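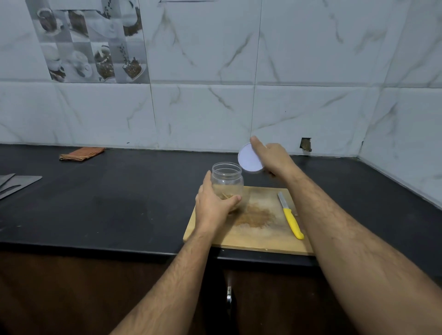

Jar by jar, Havley cooks learn to cut their own spice

A home kitchen course in Havley has filled its winter places and will add a second Tuesday evening session from June, organisers say.

The course, called Pestunach, teaches people to shave and grate whole spices by hand and store them in small amounts. It is run by Songül Dönmez, a former school canteen cook, from her own kitchen and from the homes of people who sign up.

Participants need a cutting board, a small serrated paring knife and a clear plastic jar with a wide mouth and a screw lid. Glass is fine too, Dönmez said, but plastic survives being dropped by beginners.

"People buy a big bag, leave it open behind the stove and wonder why dinner has no flavour," she said. "Cut what you'll use in a fortnight and put the lid on."

The evening costs $88 for a household of up to four. It lasts two hours and covers cinnamon bark, nutmeg and dried ginger, with cardamom left for the follow-up. Whole spices are supplied by Akbari, a grocer on the main street, which also takes the bookings.

Crescencio Nava, who did the course with his daughter, said the cleaning up took him longer than the cutting. Brown powder gets into the grooves of an old board and shows up on a dark benchtop, and he now wipes down with a dry cloth before using a damp one.

Nearly 100 people have taken part. Dönmez said most had come through neighbours, and a notice in the Fusa community newsletter brought in the rest.

She has been asked to put together a take-home kit but has not decided on it. Jars would be easy to find, she said, but she would want people to choose their own knife.

Bookings for the June sessions can be made at the Akbari counter during shop hours. Anyone with a nut or spice allergy should mention it when they book.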